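Household and Counter Chores Trial: second progress report
Prepared by Nesma Ezzat for the Restari small grants panel
27th July

You asked for this report to be shorter than the last one and to say plainly whether the money is buying anything. My answer is still "a bit". We are on budget, we are behind on two of the four tasks, and I would not yet tell a café owner or anyone with a kitchen to wait for a machine before hiring help.

What was promised

The plan you approved had four tasks: clearing a table, putting lids on tubs, wiping down, and folding tea towels. Plikania were to supply the training runs and De Smet the shop counter for the later tests. Folding was dropped in the spring with your agreement. Wiping has been started but I have nothing worth reporting on it, and I'd sooner say so than pad it out.

Clearing and lids

Most of the effort since the last report has gone on clearing and lids. We score them strictly. A run passes if the item ends up where it should be, the right way up, with no hand from a person. Plikania would like to count near misses as half a pass. I have refused, as half a lid on a tub of soup is no use to anyone.

Out of 100 clearing runs with items the machine had been trained on, it passed 62 by Plikania's own tally and 49 by mine. The gap is nearly all down to items set down on their side or left hanging over the tray. We have agreed to use my tally from now on. Lids are worse: 14 passes from 100, and 13 of those were with the same tub.
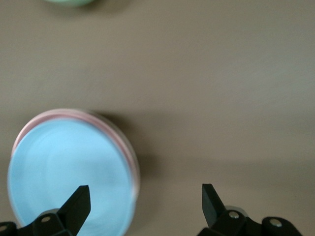

Wide, shallow things remain the sticking point. A mug gives the fingers something to close on. Anything broad and low has to be taken by its rim, and the approach has to be right before the fingers start to close, or the thing skids off and the whole run is lost. The people at Plikania say this is a matter of more practice runs. They said the same in the first report, and the extra runs have been done. I would put more faith in a change of finger shape, and I have asked them to price one.

Speed is the other matter. I timed myself clearing the same table and was finished before the arm had dealt with its second item. I'm told not to mind this because the machine can work through the night. It could, if somebody stayed up to put things back when it drops them. Until it can go a full hour without help, the wages it saves are on paper only.

Some credit where it is due. The arm is much gentler than it was, and the breakages that took up a page of my first report have all but stopped. It also copes better with things being moved about between runs, which in the early weeks threw it completely. The De Smet counter staff came to watch and were kinder about it than I was, though none of them thought it could take over a lunch shift.

Money

Spending is in line with the plan. The folding money has been moved to lids, as agreed. We have paid for 2 sets of replacement finger pads, which wear out faster than Nendon led us to expect, and I have written to them about it. There will be a small extra cost if the new finger shape goes ahead. I am not asking for it yet.

What I need from the panel

Please decide whether the counter tests should go ahead in September. My own view is that clearing is ready to be tried at De Smet outside opening hours, and that lids are not. Plikania want both to go. If the panel sides with them, I would ask for it to be written down that a member of staff must stand by throughout, and that their hours are charged to the trial — otherwise we shall end up reporting a saving that De Smet has paid for.

The full run sheets are with the office, including the ones Plikania and I still disagree on.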